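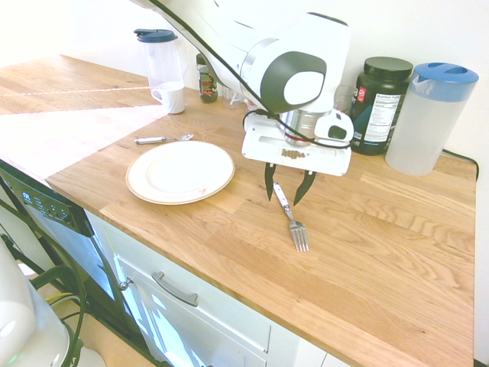 Good evening, and thank you to Flurina Gruber for the invitation. My subject tonight is how a small guesthouse should buy its tableware, and I will start with the mistake I made myself. When we opened in Comine, I bought what I liked in the shop. I liked a white plate with a thin gold rim, the same style as the one on the screen, and I liked forks with a white handle and a silver band. (Wait a moment, let them look.) It is a pretty combination. But I did not ask how many times per day a breakfast plate goes into the machine, and with what detergent.

Tell the dishwasher story, short version. We had 16 rooms, one machine, and the strongest powder we could find. After the first season the rims were pale on one side. Guests did not complain, but they turned the plate a little when they sat down, and I noticed it.

Next point: gold rims and microwaves. Ask who has a microwave in the breakfast room. If the rim is real metal, it can spark, and a guest who warms up his croissant will not read your sign.

Then money. Our first order cost 3000 francs, and the replacement plates were sold only in boxes. Say clearly: ask for the price of one single plate before you order the full set. If the seller cannot answer, go to another seller. Nägeli, our dealer now, gives me this price in writing.

Drink water here. Change slide.

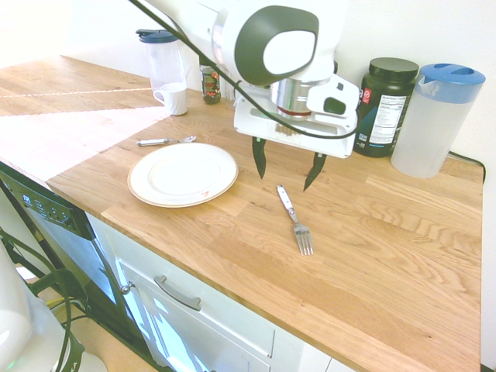

Zellmont, 3/6/21

Added after the rehearsal with Hazem Benmoussa. He thinks the part about money is too long, and that I should speak more about weight. He is right, I think. A heavy plate feels good in the hand of the guest – but the person who carries a full stack of them up from the basement has another opinion.

So, weight. We tested the Skavora plate in the flat version. My kitchen scale showed 285 grams, and the old one was much heavier. Do not give the old number, I have lost the paper. Staff liked the light plate from the first morning. One older guest said it was like camping.

On cutlery, only two remarks. Colored or white handles should be one piece with the metal if possible, because a glued handle opens in hot water with time. And buy more teaspoons than forks. They disappear, I don't know where.

Leave 5 minutes for questions. If somebody asks about renting tableware, say that I have no experience with it and that Hazem did it for two winters. He will sit in the second row.

Price lists are on the table near the door. Please put back the pens.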